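Old Salt Mine at Unley Opens Its Lower Gallery to Visitors

The MacBrayne Salt Mine Museum will extend its underground tour by a second level this spring
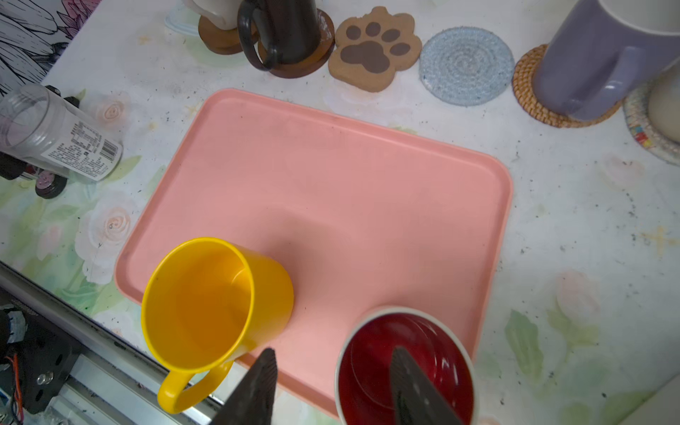

ZALVILLE, Saturday, February 29, 2020 – The MacBrayne Salt Mine Museum is pleased to announce that the lower gallery of the old mine at Unley will be open for the public from the beginning of the spring season. Until now the guests could see only the upper gallery and the entrance hall. With the new part, the underground route becomes 2 kilometers long, and the full tour takes almost two hours.

The lower gallery was dug after the upper one, when the miners followed the salt deeper into the hill. It is wider than the upper gallery and it has a higher ceiling, so also tall persons can walk in it without bending. On the walls the marks of the hand tools are still well visible. In several places the miners cut their initials in the rock, and near the end of the gallery there is a small niche where they left their lamps during the meal.

The work in the mine stopped many decades ago. After this the entrance was closed with a stone wall, and for a long time the people of Unley used only the first chamber, for keeping potatoes and apples in the winter. The museum was later founded to save the mine and to show how the salt was taken out, cleaned and carried to the market in Plikville.

The preparation of the lower gallery began in November. The old wooden stairs between the two levels were not safe, and they were replaced with steel stairs with a handrail on both sides. A part of the old stairs was kept and can be seen behind a fence next to the new ones. The floor was made even, and new lights were put along the whole route. The lights are weak by purpose, so that the visitor can have an idea of how dark the workplace was, but every step is well lit.

The tour goes through 8 chambers. The largest one, called the Church by the miners, was never a real church, but it received this name for its high roof and its echo. Here the guide will switch off the lights for one minute, if everybody in the group agrees. In the next chamber the guests will find a new exhibition about the salt road between Unley and Plikville. It contains a salt sled, leather shoes, baskets, scales and account books in which the salt master wrote how much each family had received.

There is also a part for the younger guests. In the last chamber before the exit, children can try on a miner's jacket, look for hidden letters on the walls and learn the knocking signs with which the miners spoke to each other through the rock. Children under 6 years are welcome in the upper gallery together with an adult, but they cannot go to the lower level, where the stairs are steep.

The museum asks the guests to note that the temperature in the mine is low during the whole year, also when it is hot outside. Warm clothes and closed shoes are necessary. Helmets are given at the entrance and are included in the ticket price. Dogs cannot be taken underground. The upper gallery can be visited with a wheelchair as far as the second chamber. For the lower gallery this is unfortunately not possible, and the museum is preparing a film about it, which will be shown in the entrance hall.

Tours will start every day except Monday, and the last tour begins in the afternoon, two hours before the closing. The groups are small, so booking in advance is recommended, especially on weekends and during the school vacation. The shorter tour, with only the upper gallery, stays in the program with the same price as before. Schools can ask for a separate tour in the morning and for working sheets about rocks, salt and the life in the old village.

The museum can be reached from Zalville by the road to Plikville, with a turn to the right after the bridge. Line 6 of the regional bus stops in front of the town hall of Unley, and from there a marked path goes up to the mine. The parking place next to the entrance is free, but it is not suitable for large buses, which can wait at the foot of the hill.

Journalists who wish to see the lower gallery before the opening are kindly asked to contact the museum office by phone or in writing. Photographs without flash are permitted in all chambers.

About the museum

The MacBrayne Salt Mine Museum takes care of the old mine at Unley and of the collection of tools and documents connected with it. It is open from spring until the end of autumn, and in winter for groups by appointment.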